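4. Setting Up Your Field Rep Account

Welcome aboard! Your Trerine account is where you'll log training hours, pick a placement and meet your team before the July departure – so let's get it running.

1. Open the invitation email from Plivgate and choose Accept.
2. Enter your 8-character team code.
3. Fill in your health and travel details, then choose Save.

Note: The "Why I want to go" box holds 200 words. Use them all! 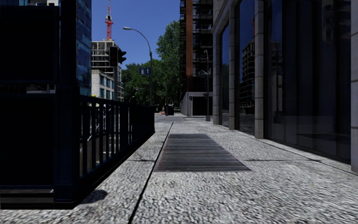

One returning rep commented that it's worth writing the answer somewhere else first and pasting it in, as the page signs you out if you think too long. Great tip, and we've asked Appiah to lengthen the timer.

4. Choose Training, then Water Testing Basics. You can stop and pick up again at any point.

Caution: Do not submit your placement choice until your passport number is entered. A submitted choice can't be edited.

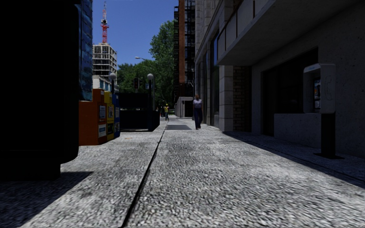 Practice entries are the fun part of training. Choose New Site Note, add a photo and write one plain sentence on drainage. "Dark grate set flush in the paving, past the end of a thin joint line" is plenty for a walkway like this one. Choose Save as Practice so it stays out of the live records.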